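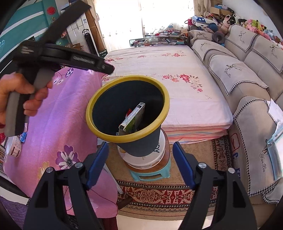

3.2 Household waste on shared surfaces

Sorting at home was looked at in the living room and not the kitchen, where most earlier work stops (Cortés and Vitale). Drink packaging, snack wrappers, tissues. Small stuff mostly. Residents kept a log over 3 weeks in December, 200 entries in all, coded by two readers. Disagreements went to Tsang.

Tables first. A typical mix is shown in Figure 4: bottle on its side, milk carton, paper cup, foam fruit net, all on a flowered cloth. 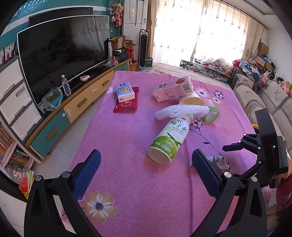
Figure 4. Packaging on a living room table.

Cartons were the hard case – paper to some residents, general trash to others. Foam nets had no agreed place at all, and 20 entries just say "other". Bin position was not controlled for, wich limits what can be said about distance. See Section 5.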